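Handheld gripper rig – finger pads, pivots and the slow drift to one side
Grippers & End Effectors > Maintenance and Repair
Page 1 of 1

turomska_bench
September, 8:40 pm

Finally got my handheld gripper feeling right again and I'm so happy with it that I have to write it up! It's the two-jaw type, black linkages, blue ribbed pads on the fingers, four pivot screws on the front. No motor on mine, you squeeze and it closes. I've been picking up household stuff with it for hours at a stretch and over the last few weeks the fingers stopped meeting in the middle. The left one always got there first and nudged things across before the right one touched.

I'd been blaming the pads. Swapped them side for side, no change. Swapped in a fresh pair, no change. So I took the whole front end apart on a towel, and the problem was the outer left pivot. It had backed out just enough for the arm to rock. You couldn't see it at all with the jaws open, but hold the body still and wiggle the fingertip and there it was.

What I did:

Took all the pivot screws out one at a time, cleaned the threads, put them back with a tiny dab of medium threadlocker. Tightened each until the arm got stiff, then backed off until it would swing under its own weight. Left it overnight before touching it again.

Washed the pads in dish soap and let them air dry. The grooves had filled up with lint (blankets are terrible for this) and the grip on glossy things had gone to nothing.

Re-centered the jaws by closing them on a strip of card held against a pencil line on the bench. Loved this part, it's so satisfying when both sides land on the line together.

After that I went straight back to mixed objects on a soft surface, because that's where a lopsided jaw shows up worst. On a hard table the object slides and you get away with it. On a bed everything sinks a little and the fingers have to come in evenly or one of them plows into the fabric. 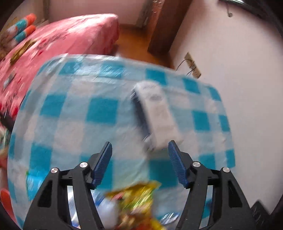

Game controllers are a great test for this, by the way. Long, smooth, rounded edges, and they want to roll out the moment one finger pushes harder than the other. Crinkly snack wrappers are the other one, for the opposite reason – there's hardly anything to push against, so you find out fast whether the tips really close all the way. I did 107 closes and then checked every pivot with the wiggle test. All tight.

Next job is working out a proper service interval. Anyone have numbers?

iltent_mo
September, 9:15 pm

Great write-up! I go every 300 closes for a wiggle test and pad wash, full teardown only when something feels off. My counter says 1805 since the last teardown and it's still smooth.

I'd skip the threadlocker though. I did that on my first one and it crept down into the joint, and then the arm was gummy for weeks. A nylon insert nut on the back does the same job and you can adjust it whenever you like.

greenberg77
September, 9:32 pm

Disagree with Mo on the nuts. There's no room behind the inner pivots on a lot of these, you'd be rubbing on the linkage every time it opened. Threadlocker is fine if you put it in the hole at the far end and keep it off the shoulder of the screw. Medium is right. Please don't anyone use the permanent stuff, I had to drill one out.

iltent_mo
September, 9:41 pm

Fair, mine has more clearance in back than most. On the outer two I still say nuts.

Celeste Torres
September, 10:05 pm

Love the card and pencil line! I've been using a feeler gauge and squinting, so I'm stealing yours tomorrow.

One thing to add on the pads: check the backs too. My ribs looked perfect and the pad was lifting off the finger at the heel, so the tip tilted in when I squeezed. Felt exactly like a loose pivot and I wasted an evening on screws.

Also, are you going by closes or hours? If you squeeze hard I'd think the wear is very different from someone with a light hand.

turomska_bench
September, 10:22 pm

Closes, but you're right, I'm a hard squeezer. Just checked the backs and the right one has a corner coming up! Gluing it tonight.

@greenberg77 yes, far end of the hole, same here. Wiped the shoulders with a cotton swab before the screws went all the way in.

@iltent_mo 300 sounds sensible, I'll start there. Might try a nut on the outer left only and leave the rest as is, then compare.

lellham_rob
September, 11:10 pm

Mixing fasteners on one gripper would drive me up the wall, but please post how it goes. And what glue are you using on the pad? Superglue goes brittle on mine every time. Contact cement has held up much better – thin coat on both faces, wait until it's tacky, then clamp for 2 hours.

turomska_bench
September, 11:18 pm

Contact cement it is. Had the superglue in my hand when I read this!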